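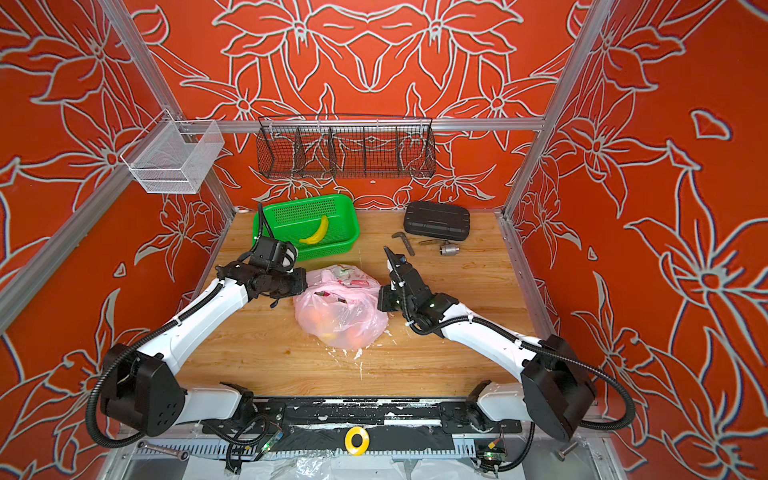

Rules of origin under the Ralholm-Vanach trade agreement: which certificate for mixed consignments?

Posted by Eun-ji Bae

We ship small metal fittings from Ralholm to a buyer in Vanach. Most of the goods are made here, but one line is finished here from imported blanks. The agreement took effect in March. The text says an exporter may self-declare origin for a consignment worth 3,000 or less and needs a stamped certificate above that. Our invoices usually run over the limit only when the finished line is included. Can I split the shipment into 2 invoices and self-declare on both? The buyer's broker, Flodell, says yes. The customs help desk would not commit either way.

Ryu

Yes, split it. Everyone does. Each invoice is its own consignment as far as the form goes. I have done it for months and paid no duty on any of them.

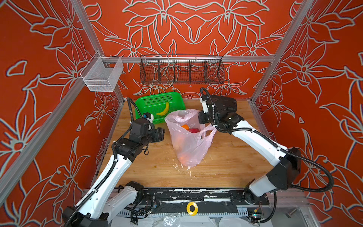
Bit-na Seok disagrees with the reply above and says the value limit applies to the consignment, not the invoice. Goods sent at the same time from one exporter to one consignee under a single transport document are one consignment, however many invoices go with them. If the total is over 3,000, you need the stamped certificate for all originating goods in it.

The finished line is a separate problem. Finishing imported blanks does not confer origin unless it meets the product rule in the annex. For most fittings that means a change of tariff heading or a cap on non-originating material. Polishing, drilling and packing are on the list of insufficient operations. If the line fails the rule, leave it off the origin statement and mark it as non-originating on the invoice. The buyer pays the normal rate on that line only.

Keep the supplier declarations for 6 years. The importing side can ask for verification at any time in that period, and the preference is withdrawn if the exporter does not answer.

Eun-ji Bae

Thanks. The blanks and the finished fittings are in the same heading, so I will look at the material cap next. Does freight count toward the value of the blanks?

Bit-na Seok

Up to the port of entry, yes. Inland freight after that is excluded if you can show it separately.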